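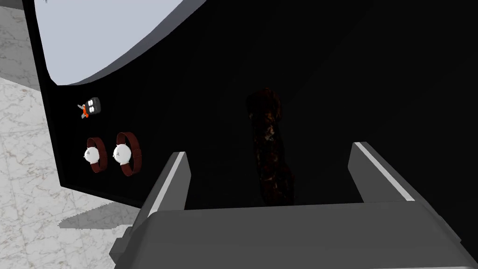 A 3D rendering with a white marble floor at left.

Brindodel Drops the 306, Adds a Smaller Trailerable Sloop

January 2, 2020

Brindodel Yachts has ended production of its 306 cruiser and will put the open slot on its production line toward a new trailerable sloop called the Konau. The builder sent word to dealers over the holidays, and the new model is now listed on its website with a price and a basic spec sheet.

The 306 had been in the lineup for a long time and had changed very little. It was a comfortable boat with a lot of storage and a deep cockpit, but it was heavy for its length and it needed a slip. Dealers had been saying for several seasons that buyers in that size range were asking for something they could keep in the driveway. Hulls already on order will be finished and delivered. Parts will still be available through the Prorau yard, where the molds are being stored.

The Konau has a lifting keel, a transom-hung rudder and a mast that two people can raise with a gin pole. Brindodel says the standard boat will sleep four, though the spec sheet shows two of those berths under the cockpit, and anyone over six feet will want to try them before signing. The galley is a single-burner stove and a sink with a foot pump. There is no inboard option. An outboard bracket comes standard, and the motor does not.

Sails are by Nnaji, which also supplied the last few years of 306s. The base package is a main and a furling jib. A reacher on a removable sprit is extra, and so is a second reef point in the main, which seems stingy on a boat meant for open bays.

The first production run is limited to 99 boats. A deposit of $200 holds a hull number and is refundable until the build date is set. After that, Brindodel wants 3 payments, with the last due before the boat leaves the yard. Trailers are sold separately, and the dealer can arrange one or you can find your own.

We have not sailed the Konau yet. Brindodel has offered us a day on the water when the demo boat is rigged, and we plan to take the same route we used for our last 306 test, out past the breakwater and back against the tide. Owners of older 306s who need keel bolts or hatch gaskets should call the Prorau parts desk directly, as dealers will no longer be stocking them after January.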